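Kumudini Sikder
24 Nov 2021

I've now read the Zesby "open plan living" report twice and I have some problems with it. Thread, probably a long one.

The claim getting passed around is that taking out interior walls makes people happier at home. It's in every real estate newsletter I get. Zesby sells wall removal, by the way. They quote you online and send a crew.

They surveyed 1367 people. Good number! Then you get to page 10 and learn that every one of them had already paid Zesby to take out a wall. So the question was put to people who had spent the money and were standing in the dust.

Of course they said they liked it. I once spent $400 on a coat that made me look like a mailbox and I told everyone I loved it for two winters.

No comparison group. Nobody who thought about it and kept the wall. Nobody who moved into a place that was already open. Nobody who put a wall back, and I know such people exist. I'm related to one.

The survey went out in June. If you have a big open room with a lot of glass, ask me how I feel about it in June and then ask me again in January when the gas bill comes.

Heating gets one sentence in the whole report. It says modern systems "cope well with larger volumes." No source given. Cope well compared to what? A room with a door you can shut?

Noise gets nothing at all. I searched the PDF for "noise," "sound" and "hear." The only hit was "heart of the home," four times.

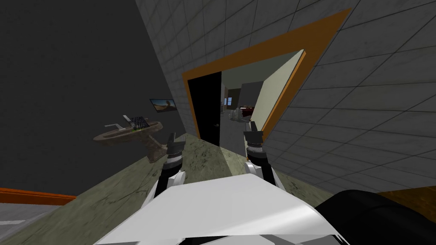 My aunt took out the wall between her kitchen and front room in the nineties. Within a year she couldn't watch TV while the dishwasher ran. Within three she had a bookcase standing where the wall used to be. She still calls it open plan.

And doors. I'll defend doors all day. A door lets two people who like each other live in the same house while one of them is on the phone. You can open it when you want it open. Try doing that with a wall you sent to the dump.

Smells too. Fry fish in a closed kitchen and the kitchen smells of fish. Fry fish in an open plan and your couch smells of fish.

Someone replied to ask about the resale figure, the "adds value" bit. I looked. It comes from a Hullard blog post. The blog post links to a Corkon brochure. The brochure says "experts agree." That's the end of the trail. If anyone knows who the experts are, my replies are open.

Imtiaz Siriwardena pointed out that the before and after photos are no help either. All the befores are taken at night with the overhead light on and laundry out. All the afters are at noon with a bowl of lemons. I'd pay more for the lemons too.

To be fair to them: there are houses where a wall should go. Dark little hallways, a dining room nobody has eaten in since it was built. If somebody in the family uses a wheelchair, wider openings can change everything, and I'd have loved to read that report. It isn't this one.

Also fair: some of the quotes from customers sounded real. One woman said she can see her toddler while she cooks. I believe her. I'd like to hear from her when the kid is fifteen and has a drum set.

The only person I've asked who does this work for a living is a builder at Bhattacharjee, the outfit that did our roof. He said the first thing he asks is what you do in the evenings. If the answer is different things in different rooms, he tells them to save their money and paint.

He also said to have someone check whether the wall is holding anything up. Zesby's online quote tool asks for your zip code and your favorite finish. It didn't ask me about the upstairs.

A few of you are telling me to just say what I want. OK. Ask 2000 households, some open and some not, picked by someone who doesn't own a sledgehammer. Ask in winter. Ask the teenagers as well. Publish the questions.

If that comes back saying open plan wins, I'll say so on here and I'll leave the post up.

Muting this for a bit, I have to go make dinner. With the kitchen door shut.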